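Use of Worktop Space in a Small Shared Kitchen
Project report, Household Studies, second year
Submitted April 5, 2021

1. Purpose

This report sets out the findings of a project on how the worktop is used in a small shared kitchen. The work began in January and was carried out at Restrepo House, a student residence. The aim was to establish which items are kept on the worktop, how much clear space remains for preparing food, and whether a change in the arrangement of storage would give residents more room without the purchase of new furniture.

The question arose from the residence's own welcome survey, in which lack of preparation space was the most frequent complaint about the kitchens. The survey did not ask what was taking up the space.

2. Method

Each resident of the kitchen was asked to keep a short diary of meals prepared, with a note of any item that had to be moved before work could start. The diaries produced 200 usable entries. Entries that recorded only a hot drink were kept in the count, as drinks also require a clear surface.

The worktop was divided on paper into three zones: the rear, along the backsplash; the side, where the heating appliances stand; and the centre, which is the main working area. Items were recorded by zone and grouped as appliances, containers, food, or boards and trays. Depths were measured with a tape from the front edge. The worktop is 600 mm deep, and this figure was used as the basis for all the sketches in the appendix.

3. Findings

The side zone is given over to a toaster oven and a two-slot toaster. Both are used most mornings, and residents did not wish either to be put away in a cupboard. The top of the toaster oven also serves as a resting place for the dish towel. This was noted as a poor habit, and it is dealt with under the recommendations.

The rear zone holds a row of containers against the wooden backsplash. It works well on the whole. Items kept there were seldom named in the diaries as being in the way, although residents found it awkward to reach over other things to get to them.

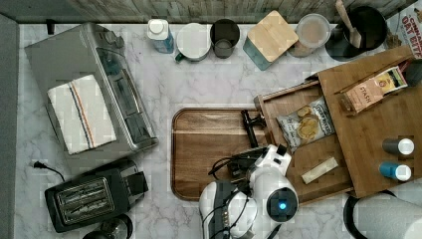 Figure 1. The worktop from above, with the heating appliances on the left and the bamboo board and pulled-out tray on the right.

The centre zone caused the most difficulty. In 36 of the diary entries, a resident had to move a tray or a food packet before beginning. The walnut-toned tray with the raised rim was the item most often moved, and it was generally put back in the same place afterwards. Residents described it as useful for carrying plates but could not name a fixed home for it.

The large bamboo cutting board has a tray that slides out from beneath it. In the arrangement shown in Figure 1 this tray holds a bag of kettle potato chips, while a box of Stash tea and two small spice containers stand on the board itself. The board was therefore partly in use as a shelf – a point raised by several residents before it was raised by the project.

4. Trial arrangement

A revised layout was tried for 20 days. Tea and spices were moved to the rear zone, the walnut-toned tray was stored upright beside the cereal, and the sliding tray was kept closed except when chopped food was being collected. A label from the Nenis range of kitchen stickers was fixed to the cupboard door as a reminder of where each item belonged.

Residents reported that the board was easier to use and quicker to wipe down. The upright tray was less successful. It slipped forward on two occasions and was returned to the centre by the end of the trial.

5. Recommendations

Tea, spices and dry snacks should be kept off the cutting board at all times.

The dish towel should be hung on a rail away from the heating appliances. The Veratell rail already fitted in the neighbouring kitchen would be suitable.

A fixed place should be found for the loose tray, preferably in a low cupboard with a divider.

The sliding tray should be emptied and washed after each use, and should not be used to store packets.

6. Limitations

The diaries were completed by the residents themselves, and entries became shorter towards the end of the project. Only one kitchen was studied. The results may not apply to the larger kitchens on the ground floor, where the appliances are arranged differently and each resident has a separate food cupboard.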